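3.2 The room, and what we kept in it

I wanted a room that felt like somebody's den on a lazy afternoon, so we went with very little furniture and a lot of soft things. Asuka Nakajima picked most of the toys (she has strong opinions about plush!), and I fussed over where the little shelf should go. We ended up with it against the wall and never regretted it.
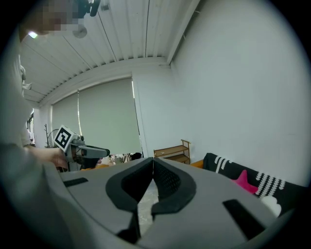
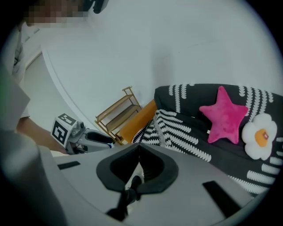
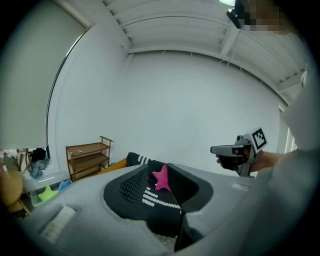
Figure 3. The tidying room at Unwood in May.

Soft toys are a pain to put away, and I say that with love. A box has a top and a bottom, but a plush star will sit any way it likes, and people disagree about what "tidy" even means for one. Junpei Katayama wanted every toy in a bin with the lid on. I thought a toy on a cushion was perfectly fine — it's where I'd leave it at home — and so we wrote both down as acceptable endings. Clothes got the same treatment: folded or hung, either one counted. We gave each round 5 minutes, or 300 seconds on the log sheet.

Comments

asuka_n: I still say the shelf belonged nearer the window.

Greco: Did you try it with bigger toys? Ours never fit in the bin.

JK: Lid on. Always lid on.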